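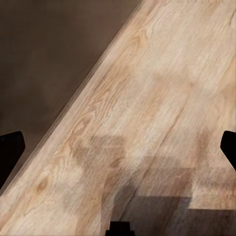

Wrist view from a simulated run in Vindel 2: open gripper over a pale wood tabletop, shadows included.

Vindel 2 is out, and it finally takes shadows seriously

GINAU, Saturday, January 4, 2020 — Dravwood has released Vindel 2, the new version of our simulation and planning software for robot arms. I've been asked to write the announcement because I wrote a good part of the renderer and complained the loudest about the old one. The marketing page has the polished version. You're getting mine!

If you've never used Vindel, the short story is that it lets you build a robot cell on your computer, run your control code against it, and see what the robot's cameras would see while it works. You find your bad grasps and your clumsy paths at your desk, and your hardware stays in one piece. People use it to test motion planners, to tune controllers and, more and more, to make training images for perception models. That last group is the one that kept writing to us, and they're the reason this release looks the way it does.

Their complaint was always some version of the same thing. A model would do beautifully in the simulator and then go to pieces on a real bench. We spent a good chunk of last year chasing why, and a lot of it came down to wrist cameras. A camera mounted on the wrist sees the arm's own shadow in nearly every picture it takes, and our old renderer either left that shadow out or drew it as a polite gray smudge. So the models never learned to ignore it. One of our test models was convinced that the shadow of the gripper was a thing it ought to pick up, and it went after it again and again (I got quite fond of that one).

In Vindel 2 the arm blocks the light the way its shape says it should. If you look at the picture with this release, the dark patch in the lower right has those stepped, squared-off corners, and there's a softer, blotchier shadow nearer the middle of the table. Both of them fall across the wood grain, and that matters a lot to a perception model trying to decide where a surface stops and an object starts.

The wood was its own little adventure. Old Vindel gave you tables in flat colors, which are lovely to look at and useless for training. The new material library has 178 surfaces, and the whitewashed oak look in our picture is my favorite. It has the wavy grain, it has a knot down toward the lower left, and there's a faint seam that could pass for a join between two planks. Edge detectors hate that seam. Good! Real tables are full of things like that, and I would much prefer your software trip over it on a Friday afternoon in simulation.

The planner got just as much work, even if it doesn't show up in a picture. The big change is that planning and perception now share one model of the cell. Before, you could have the camera side believing the table edge was in one place and the planner believing it was somewhere else, and you'd only notice when a path clipped a corner. Now there's one description of the table, the arm and everything on it, and both sides read from it. When you move the table, it moves for everybody.

We also rewrote how Vindel handles approach moves, meaning the last stretch before the fingers close. You can set the finger opening, the approach angle and the clearance you want above the surface, and the planner will tell you in plain words when it can't give you all of them. The old message was a number. I know what the number meant, and I think two other people did as well.

The third piece is Tănase, our scene tool, and it ships in the same download for the first time. Tănase takes one setup and makes variations of it: different lights, different surfaces, the camera nudged a bit, the table turned. On our office machine it put together 2,000 varied scenes in about 11 minutes. Empty tables are part of the mix by default, and please leave them in. A perception model that has never been shown a bare table will find something on it every single time.

A few things still aren't right, and I'd like you to hear them from us. Fine grain can smear where it runs up against a table edge, mostly at the smaller image sizes. Glass and shiny metal are better than they were, but I wouldn't train on them yet. Soft objects like cloth and bags aren't in this release at all. We're working on them for the April update, along with faster loading for very large cells.

Vindel 2 runs on Linux and Windows. Anyone with a current license gets it at no charge through the usual updater, and your old project files will open — the converter makes a copy first, so the originals stay as they were. New users can try the whole thing, Tănase included, for 24 days without giving us a card number. Schools and university labs can ask for a free teaching license from the same page.

About Dravwood
Dravwood makes simulation, planning and perception tools for people who program robot arms. We're a small software company based in Ginau, and Vindel is our main product.

Press contact
Dravwood press desk, Ginau. Review licenses and full-size pictures are available on request.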